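The Peanut Problem

I have reached the age where I buy a tablecloth and then think about it for a week. The one I settled on has little orange fruits all over it, hanging off skinny stems, with green leaves in between. My sister says they're kumquats. The store tag said "Orchard." I paid 56 dollars for it, and for that money I feel somebody could have committed to a fruit.

Anyway, the tablecloth is why I cleared off the table in the first place, and clearing off the table is how I ended up weighing things in February with the curtains closed.

You have to understand that this table is where objects in my house go to retire. Mail, library books, the good scissors, the bad scissors, a Drutness catalog addressed to the previous tenant. I moved the whole population to the couch, spread out the cloth, smoothed it down, admired it, and had put things back on it within four minutes. I timed this by the kettle.

The first thing back was the kitchen scale. I got it when I was going to bake bread properly, by the gram, as recommended by Asger Hjaltested, who lives downstairs and makes a rye loaf you could use to chock a truck. I made two loaves. Since then the scale has mostly told me what letters weigh, and once, a lemon (118 grams, a good lemon).

The second thing back was the peanuts.

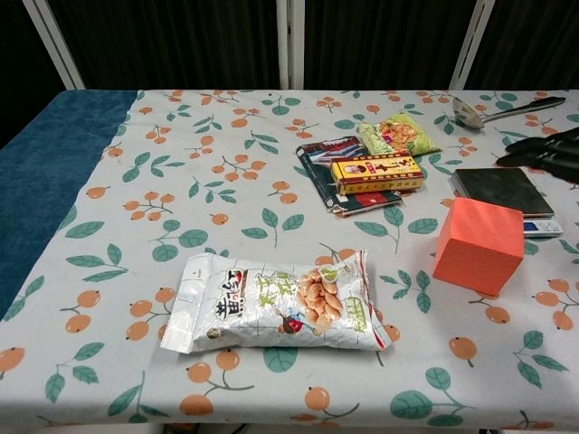 The new tablecloth, enjoying its brief career as a tablecloth.

I got the peanuts at Marketti, the grocery on the corner that stocks one aisle of everything and no aisle of what you came for. I can't read the bag. The writing is in Chinese, the picture is peanuts, and there's a little cartoon character in red, and as far as I'm concerned that covers all the information a peanut customer requires. I have a shelf of snacks chosen this way and my failure rate is low. There was one incident with something I took for candy and I don't want to go into it.

The blue velvety cloth was supposed to be a runner. I had seen a runner in a magazine, lying down the middle of a table owned by people with no mail. Mine went down the middle, looked like a stage curtain that had fallen on a fruit salad, and has been moved over to the side while I decide. It may become a cushion. I have 264 photos saved of other people's cushions, so the research phase is well along.

As for the orange cube, it's a cube. It came in a box of odds and ends from the Skokedis sale, along with a trivet and half a chess set, and I've grown fond of it. Visitors pick it up, turn it over, find more cube, and put it down again. It goes nicely with the fruit.

Asger came up later to return my colander and stood looking at the table for a while. He said the cloth was very cheerful. Then he asked if I was going to open the peanuts — so we moved the library books off two of the chairs.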